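Workbench software tips for sorting bottles and cans

I keep a running list of the software habits that save me time at the sorting bench, and September seems like a good month to type it up before I lose the notebook again.

First, tape. I put little strips of red and blue tape on the table and give each one a name in the config file. Names, please, and no bare coordinates! When you come back to a planner file at 11 at night, "red_back_right" tells you a lot more than a row of decimals does.

Second, keep the grasp settings for cans and bottles in separate files. I had them in one for ages and every time I softened the grip for a can, the bottles started slipping (Gertraud Riedl was very patient with me over this). A can on its side wants its own approach angle too. I plan mine in Flendska and let Nonska handle the perception, and the two get along fine once they agree on units.

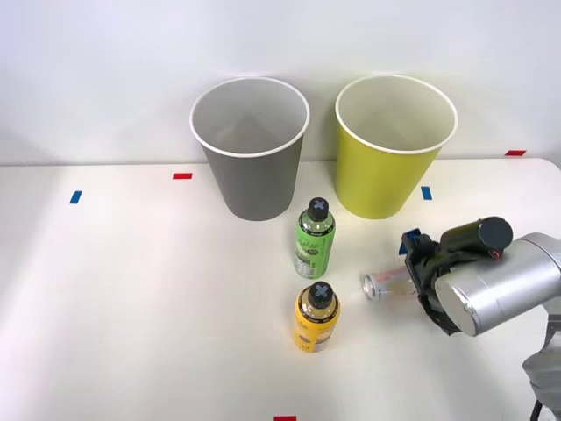

Can in the gripper, both bottles still standing.

Marking the bottle caps is my favorite cheap trick. A pale X on a black cap gives the detector something to lock onto from overhead – labels are shiny and they turn away from the camera, and a cap mostly doesn't. Keep the marks thick. I lost a whole evening to a skinny one.

Then there's speed. I run new plans at 70 percent and only bump them up after 14 clean runs in a row. Sheehan's old planning guide says you can go sooner, but I've mopped my floor enough times, thanks.

And write the log line before the move starts as well as after it. If the program dies halfway, you'll know which step it was on. Mine just prints the object, the target bin and the time, and I skim it in Dunoner over coffee. 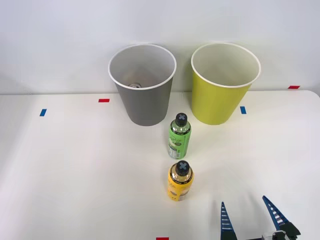
Do I need to rerun the camera calibration every time I restart the software?

Load the saved one and test it on a single tape mark first. If the arm lands more than about 2 millimeters off, run the full calibration again, and save it under a new name so you can go back to the old file.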